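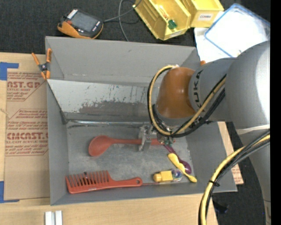

Setting up your Firnau worm bin
Section 2: Assembly, bedding and the first weeks

02/04/2019
By Rohani Yeoh

We use cookies to remember your language and region. Carry on reading to accept, or change your settings at the foot of the page.

Read this section through once before you open the worm pouch. The bin should be standing in its final place, with bedding in it, before the worms go in. The worms can stay in the sealed pouch for 2 days after delivery if it is kept in a cool, dark room. Do not put the pouch in a fridge.

2.1 Choosing a place

The bin can stand indoors or outdoors. It needs shade, shelter from rain and a level floor. A shed, a porch or the north side of a house will usually do. Worms work best in mild conditions and slow down a great deal in the cold.

Keep the bin away from washing machines, tumble dryers and loudspeakers. Worms dislike steady vibration and will try to climb out.

Leave a gap of 60 cm above the lid so that you can lift the trays straight up. A full tray is heavy and awkward to tilt.

CAUTION: Do not stand the bin on a shelf or on bare boards that could be spoilt by damp. A small amount of liquid may drip from the tap, even when it is closed.

2.2 Fitting the base and tap

1. Turn the base upside down on a towel or an old blanket.
2. Push one rubber washer on to the threaded end of the tap.
3. Put the tap through the hole from the outside.
4. Fit the second washer and the nut on the inside. Tighten by hand only.
5. Push the four legs into their sockets until each one clicks.
6. Turn the base the right way up and check that it does not rock.
7. Close the tap, pour in a jug of water and wait ten minutes. If the tap weeps, undo the nut, seat the washers again and repeat.
8. Drain the water and leave the base to dry.

Note: Bases made before March have a shorter leg with no click. Press these in firmly and stand the base on a hard floor to seat them.

2.3 Preparing the bedding

The bedding block supplied is pressed coconut fibre. It swells to several times its dry size, so use a large bucket.

1. Put the block in the bucket and add 6 litres of warm water.
2. Leave it for half an hour, then break it up with your hands or a trowel.
3. Take a handful and squeeze. One or two drops should come out. If it streams, add torn cardboard. If nothing comes out, add a cup of water and mix again.
4. Let the bedding cool fully.

Shredded newspaper can be used in place of the block. Avoid glossy magazines and anything with a plastic coating. Egg boxes are very good and worth saving.

2.4 Filling the first tray

1. Place one tray on the base. Keep the other trays aside for now.
2. Lay a sheet of plain cardboard over the holes in the tray. It stops the bedding falling through and the worms will eat it in time.
3. Spread the bedding evenly to a depth of a hand's width.
4. Add two handfuls of garden soil or finished compost. This brings in the small life that starts the food rotting.
5. Open the pouch and tip the worms on to the middle of the bedding. Do not bury them.
6. Leave the lid off under a bright light for twenty minutes. The worms will go down by themselves.
7. Lay the moisture mat on top and fit the lid.

CAUTION: Wash your hands after handling worms, bedding or liquid. Cover any cuts.

For the first few nights it is normal to find some worms on the walls or under the lid. Put them back and leave a low light on in the room. If large numbers are still climbing after a week, check that the bedding is not too wet and that it does not smell sour.

2.5 First feeding

Do not feed for the first week. After that, start with one small handful of scraps, placed in a corner and covered with bedding. Wait until most of it has gone before you add more, and use a different corner each time.

Suitable: vegetable peelings, apple cores, tea leaves, coffee grounds, crushed eggshell, stale bread in small amounts.

Not suitable: meat, fish, cheese, oily food, salted food, pet waste. Keep onion and citrus peel to very small amounts.

Chop everything small. Scraps that have been frozen and thawed break down faster, but drain them first or the tray will become too wet.

Note: Overfeeding is the usual cause of smell and flies. If food is left sitting, stop feeding, stir in dry cardboard and wait.

2.6 Draining the liquid

Open the tap once a week over a jar. In the first month there may be nothing to drain. The liquid varies a good deal in strength. Water it down until it is the colour of weak tea and pour it on the soil around ornamental plants. Do not put it on salad leaves or anything eaten raw, and do not store it in a closed bottle.

If the tap blocks, push a piece of garden wire through it from the outside and rinse with a little water.

2.7 Adding the second tray

Add a tray when the contents of the first have risen to touch the one above it when stacked. Put a thin layer of damp bedding in the new tray, place it on top and feed there only. Move the mat up as well. The worms will follow the food over the next few weeks.

Spare parts

Washers, legs and mats can be ordered from Setiawan Garden Supply. Quote part 79 for the tap set. Questions about the steps in this section should go to Edeltraud Albers at the Henudthorpe office.

Section 3 deals with harvesting and winter care.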